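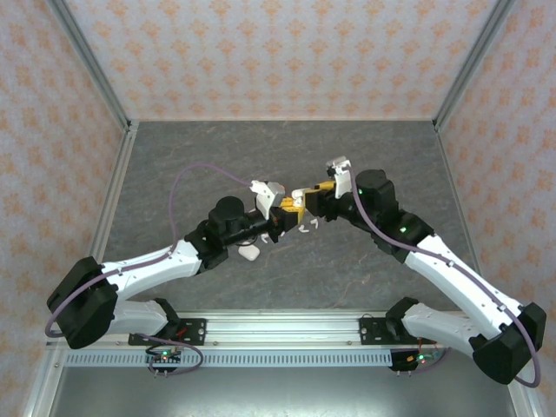 Figura 4. Suelo gris con dibujo de mármol en un recinto rectangular.

4.2. El veteado gris en espacios de trabajo

De todos los grupos del catálogo, el de los grises veteados fue el que más alegrías nos dio. Habíamos previsto dedicarle un párrafo y terminó ocupando buena parte de la discusión, porque reúne casi todo lo que nos interesa del dibujo de mármol como ornamento: su facilidad para pasar de un edificio noble a un taller, su tolerancia a las escalas más dispares y la rapidez con que el ojo lo reconoce aunque las vetas estén apenas insinuadas. La Figura 4 recoge un caso de este grupo.

El corpus completo consta de 2,755 fichas, reunidas entre vestíbulos, comercios, laboratorios, cocinas y aulas de Prikdale. Cada ficha anota el color de fondo, la dirección dominante de las vetas, su densidad y el uso del local. Para describir las vetas seguimos la escala de Atanasov, que distingue nueve grados entre el fondo casi liso y la brecha muy fragmentada. Es una herramienta magnífica para este tipo de trabajo (y bastante más cómoda de lo que sugiere su fama), aunque en los grises presenta una dificultad conocida: los grados tercero y cuarto se confunden cuando la luz llega rasante. En esos casos la ficha se revisó por segunda vez a mediodía.

Getachew Derese, responsable del trabajo de campo, propuso separar dos familias dentro del grupo. En la primera, que llamamos «de nube», las manchas se difuminan unas en otras y no se puede seguir una línea con el dedo. En la segunda, «de río», hay vetas con principio y final, a menudo en diagonal. La distinción funcionó de maravilla. Al volver sobre las fichas ya cerradas encontramos que las superficies de nube predominan en locales donde se trabaja de pie y las de río en zonas de espera o de paso. No tenemos todavía una explicación que nos satisfaga, pero la regularidad es llamativa y merece un estudio propio.

Resultó especialmente fértil la comparación con los muestrarios comerciales. Los de Drevix, que pudimos consultar completos, incluyen 23 grises veteados con nombres de lo más evocador: bruma, ceniza, puerto, madrugada. Los de Movono son más sobrios y se limitan a un número, pero reproducen cada dibujo a tamaño real, lo que permite localizar el punto en que el motivo vuelve a empezar. Esa repetición es una pista preciosa para fechar la elección de un suelo, y en dos edificios nos permitió corregir la cronología que figuraba en la documentación de obra.

Queda la cuestión del gusto. En las entrevistas de mayo, casi todos los usuarios hablaron del gris veteado como de un color «limpio» o «tranquilo», y muy pocos mencionaron la piedra. El dibujo parece haberse independizado de su modelo geológico, hipótesis que retomamos en la sección 5 al tratar los verdes y los rosados.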